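Benutus Board > Classic TV > Sitcoms
Thread: Hubmann and Sons - the Kadville episodes, better or worse?

reelpatience
Posted July 7, 2026
Just finished my third run through Hubmann and Sons and I have to talk about the move to Kadville! I know a lot of people quit when the family left the hardware store, but I think that's when the writing woke up. The train station two-parter is the funniest thing they ever did. All that luggage, and Grandpa refusing to put down the goose!

sirloin_rerun
Love the goose, can't agree on the rest. The store WAS the show. Every neighbor had a reason to walk through that door, and once they moved, people just sort of turned up in the kitchen. The first 18 episodes are close to perfect for me.

reelpatience
Okay but half of those are the same plot! Somebody orders too much of something and Dad has to hide it from Mom. I still laugh at the paint one, though.

dustypilot
The paint one is great. I have the Sirnent box set and it includes the unaired pilot, with a different actress as Mom and no laugh track at all. So strange and so good. The store set is half the size and you can hear the floor creak.

Is anybody else watching these while doing chores? I got through three in a row last night and did the whole downstairs.

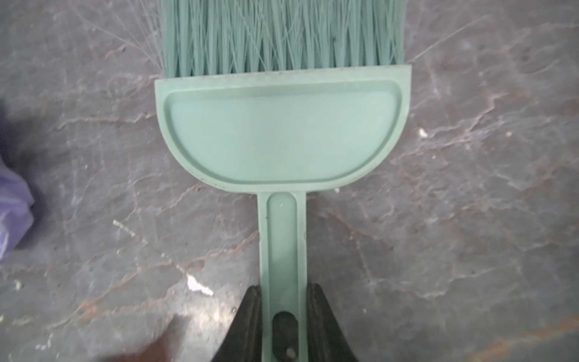

My co-star for the evening, in mint green.

sirloin_rerun
Ha, nice color. Does the Sirnent set have the full-length versions? My old discs are the syndicated cuts and the tag scenes are gone.

dustypilot
Full length on everything except the December holiday show, which still has a jump right before the carol. The box says restored, but I wouldn't call that one restored.

kettle_and_couch
Jumping in to defend Kadville! The aunt doesn't exist before the move, and she's the best character on the show. The scene where she reads the town bylaws at dinner - I had to pause it.

sirloin_rerun
Fine, the aunt is terrific. I'd still trade her for the store.

kettle_and_couch
You would NOT.

reelpatience
Rewatching the bylaws dinner tonight. If anyone has the pilot and wants to compare notes on the two Moms, I'll start a separate thread.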